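Corer halts two-handed fruit work after hand keeps squeezing on a dropped signal

Corer, the food-handling company, has stopped all two-handed work with soft fruit at its test kitchen after a robot's right hand went on closing when it had been told to let go. The fault occurred in July during a plating run with peeled mandarins. There were no injuries. The company said the robots will stay off that job until a new version of the hand software has passed 200 plating cycles in a row.

The incident came shortly after 10 in the morning. A technician had started the run from the console outside the cell and was waiting for the first tray to be done. According to the company's notice to customers, the right hand reached the release point over the plate, received the command to open, and instead tightened by a small amount every few seconds. The fruit burst. The technician pressed the stop button, which cut power to both arms as it should.

What the stop button did not do was open the hand. The fingers on the Sesura hand, which Corer buys from an outside supplier and fits to its own arms, hold their position when power is lost. That is a deliberate choice. A hand that goes limp in a power cut drops whatever it is carrying, and some customers use the same model for glass jars. It took 11 minutes to free the fingers with the manual release, partly because the tool for it was kept in another room.

Mihret Habte, who runs safety testing at Corer, said the mandarin was the least of it.

"We lost a piece of fruit and somebody had to clean juice out of a knuckle," Habte said. "But the hand was getting an open command and it was closing. If the next job had been passing something to a person, we would be having a very different talk. That's how I treat it."

Plating was brought in this spring as the last step of a longer sequence that starts with whole fruit in a bin. The peeling is done at a separate station. At the plating station the left hand keeps the plate from sliding and the right hand sets the pieces down on it one by one.
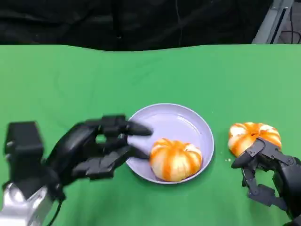

Grip force is the main problem with peeled fruit, and it is where the fault did its work. A mandarin with its skin on can take a firm hold and come out looking the same. Once it is peeled, the gap between enough force to lift it and enough to split it is narrow, and it changes from fruit to fruit. The software handles this by reading the load on each finger motor and adjusting the grip all through the move. With one mandarin already on the lavender plate and a second in the black fingers of the right hand, as in a normal run, the robot is holding two things at once that need different amounts of force, and both hands report their readings over the same line.

That shared line is where the engineers found the cause. The readings go through a small controller board called the Ejigu, which collects them and passes them on to the main computer. When the line is busy the board is supposed to drop old readings and send the newest. In the version installed in the spring, it could get stuck sending the same old reading over and over while marking each one as new.

On the day of the fault, the reading it got stuck on was close to zero. The grip software took that to mean the fruit was slipping and added force to catch it. The slip response was given priority over every other command, including the one to open the hand. The reading never changed, so it kept adding force.

Habte said both halves of that were mistakes. The board should not have repeated a reading, and the slip response should not have been able to overrule a release.

"Catching a slip is useful when you're carrying something," Habte said. "When you've been told to let go, there's no such thing as a slip. We wrote it as if there was."

A review of the logs turned up more cases. Of 4000 plating cycles recorded since the spring update, 78 showed at least one repeated reading. In nearly all of them the line cleared before the grip changed enough to matter, and the cycle was marked as a success. A handful had been logged as damaged fruit and put down to ripeness. Operators had been told to expect some split segments, and crumbs of fruit on the table covering are wiped up between trays as a matter of routine, so the splits did not draw attention.

The company has since changed how it logs damage. Any split fruit now has to be matched against the force record for that finger before the cycle can be closed. Operators complained at first that this slowed them down. The check has been partly automated and now takes less than a minute.

Three other changes are being made. The repaired board software adds a counter to each reading, and the main computer will ignore any reading whose counter has not moved. If it sees several of those in a row, it stops the arm and holds the last safe grip. The open command now ranks above the slip response at all times. There is also a hard limit on finger force for any job listed as soft food, set in the hand itself, where the grip software cannot raise it.

The manual release tool is now clipped to the outside of every cell. Staff who work near the robots have been asked to practice with it until they can free a closed hand in under two minutes.

Sites outside the test kitchen are affected to a lesser degree. Corer said one customer, the meal-tray packer Fomiton, was using the same hand and board, though only for single-handed work with packaged items. With one hand on the line there is much less traffic, and Corer found no repeated readings in the records Fomiton supplied. The packer was told to keep its machines running at reduced speed until the new software arrives. It chose to switch them off for the afternoon instead, and restarted them the following morning after its own checks.

Customers with the earlier controller board do not need to do anything. Those who installed the spring update can see the version number on the start screen of the console. If it ends in 6, the notice asks them to stop any job that uses both hands and to contact the service desk. Single-handed jobs may continue at reduced speed, with nobody inside the marked area while the arm is moving.

Testing of the new software started with foam balls and has moved on to real fruit. The first attempt at the 200 cycles ended at cycle 100, when a loose connector at the left wrist stopped the arm. The engineers judged that it had nothing to do with the grip fault, but Habte had them fix the connector and start the count again from zero.

Peeled mandarins will be used for the whole of the second attempt. Tomatoes and soft pears, which were next on the list for the plating station, have been put off until the fall.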